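Seit der Renovierung unseres Treppenhauses besitze ich eine Meinung zu Hausverwaltungen. Sie ist lang, deshalb ein Thread. 1/12

Ausgangslage: Im Flur brennt das Licht nicht mehr. Also es brennt schon, aber nur 5 Sekunden. Wer im vierten Stock wohnt, kommt damit bis zum ersten Absatz. 2/12

Zuständig ist die Firma Nerelell. Nerelell hat ein Portal. Das Portal heißt Plelach und verlangt ein Passwort mit Sonderzeichen, akzeptiert aber nur solche, die meine Tastatur nicht hat. 3/12

Nach der Anmeldung wählt man eine Kategorie. Es gibt »Wasser«, »Schlüssel«, »Nachbar« und »Sonstiges (kostenpflichtig)«. Licht gibt es nicht. Ich habe »Nachbar« genommen. 4/12
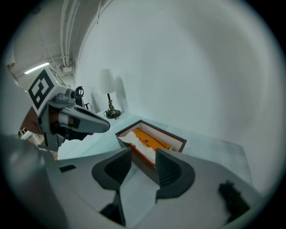 Antwort am nächsten Morgen: Man bedaure den Konflikt und empfehle ein klärendes Gespräch. Ich habe dem Lichtschalter daraufhin gut zugeredet. Er war einsichtig, aber unverändert. 5/12

Zweiter Versuch, diesmal per Telefon. Warteschleife mit Panflöte, 30 Minuten. Danach eine sehr freundliche Stimme, die mir erklärte, für Elektrik sei seit dem Sommer Clatport zuständig. Clatport sagt: nur für den Keller. 6/12

Im Keller leuchtet das Licht übrigens durchgehend. Tag und Nacht. Man könnte da unten operieren. 7/12

Am 25. November 2020 hing dann ein Zettel an der Haustür: »Wegen Wartung der Beleuchtung kann es zu Beeinträchtigungen der Beleuchtung kommen.« Gelesen habe ich ihn mit der Handytaschenlampe. 8/12

Der Elektriker kam tatsächlich, schaute auf das Relais und sagte, das sei ein Kelemen, die könne man einstellen. Einstellen dürfe er es aber nicht, beauftragt sei er nur mit der Sichtprüfung. Die Sichtprüfung fand im Dunkeln statt. 9/12

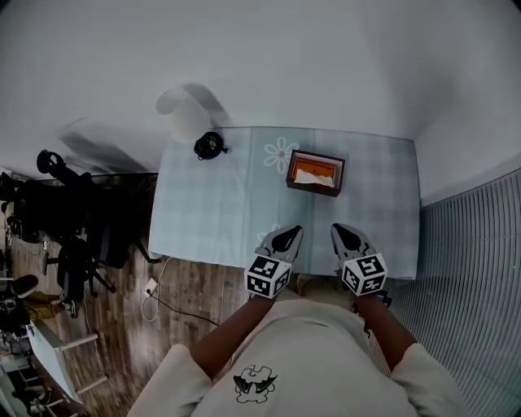

Zwei Hände, zwei Greifer, blau kariertes Tischtuch.

Inzwischen hat sich im Haus eine Kultur entwickelt. Man ruft beim Betreten »Komme hoch!«, und von oben drückt jemand den Schalter. Im zweiten Stock wird auch nachts gedrückt, im dritten nur gegen Kuchen. Ich kenne jetzt mehr Leute als in den ganzen Jahren davor, allerdings hauptsächlich an der Stimme. 10/12

Dann kam die Rechnung. Ungefähr 620 Euro, umgelegt auf alle Parteien, Posten: »Optimierung Treppenlicht«. Ich habe über Plelach Widerspruch eingelegt, Kategorie »Wasser«, weil bei »Wasser« angeblich jemand zurückruft. 11/12

Bei »Wasser« ruft wirklich jemand zurück! Der Herr war reizend, kannte das Relais und hat mir erklärt, welches Rädchen man drehen müsste, wenn man dürfte. Ich darf natürlich nicht. Das Licht brennt seit gestern Abend 60 Sekunden, und ich weiß von nichts. 12/12

Nachtrag, weil mehrere fragen: Nein, ich verrate nicht, welches Rädchen. Schreibt eurer Verwaltung. Nehmt »Wasser«.

Nachtrag zum Nachtrag: Soeben Post von Nerelell im Portal. Der Vorgang »Nachbar« wurde erfolgreich abgeschlossen, ich möge bitte die Mediation bewerten. Vier Sterne, der Schalter hätte sich wenigstens entschuldigen können.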